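So the Waweru has new people in. I walked past in November, just as it was getting dark, and there was brown paper over the windows and a note on the door saying it would open again under Mared Maddocks, who used to run the little café in Trimley (the one with the very good cheese scones!).

I'm pleased, mostly, though I'll miss the old place more than I expected to. We had my dad's leaving do in there, all 40 of us squashed in by the bar.
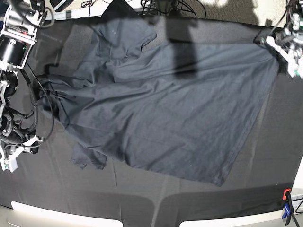
Mared is keeping the quiz, I'm told, and the pies, but the back room is going to be a proper dining room with seven tables. Parking will be as awful as ever, so do walk if you can. I'll report back once I've had a pie or two.

Recent posts
The long way round to Tranley
Soup weather again
3 places for a late breakfast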